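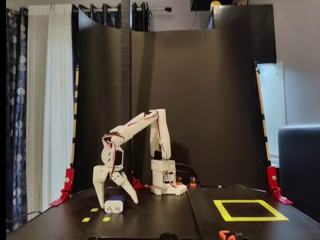

About the Grirnar Robotics Club

Grirnar is a robotics club for students aged 14 to 18. It was set up by Eusebio Olmedo, who still runs the electronics side. Gintarė Urbonaitė looks after software and the yearly project. Membership stands at 30, split into teams of two or three.

What we work on

The current project is called Opoku. Each team prints, wires and programs a small servo-driven arm with a two-fingered gripper, then uses it to move an object from a start area to a target area. All structural parts are printed in white. Members may change any printed part as long as the base still fits the standard bolt pattern.

Work areas are marked with yellow tape on a black surface. The tape is replaced when it lifts, and the marks are then measured again from the base of the arm. Positions from an earlier layout must not be reused in code.

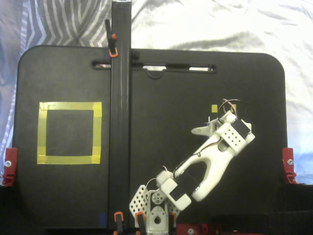 Opoku arm with the gripper open, beside the taped square on the black board.

Teams start with single-joint moves, go on to fixed sequences, and finish with recorded demonstrations. A full run is 100 attempts at the same move. A dropped object counts as a failed attempt, as does one left touching the tape. Logs are kept in plain text and stored with the code.

Object position is varied between attempts within the start area. The target square stays where it is for the whole run. Small, hard objects with flat sides are used first, and soft ones are left until the grip settings have been checked.
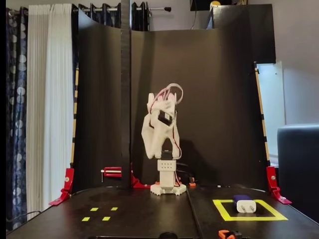 Wiring is checked by a second team before power is applied. Cables must have enough slack for the full travel of each joint, and clamps are tightened at the start of every session.

Joining

New members are taken on in July. No experience of programming is needed, but applicants should be able to attend both weekly sessions. The fee is £114 a year and covers filament, servos and tape. Laptops are not supplied.

Page last updated 1 February 2021.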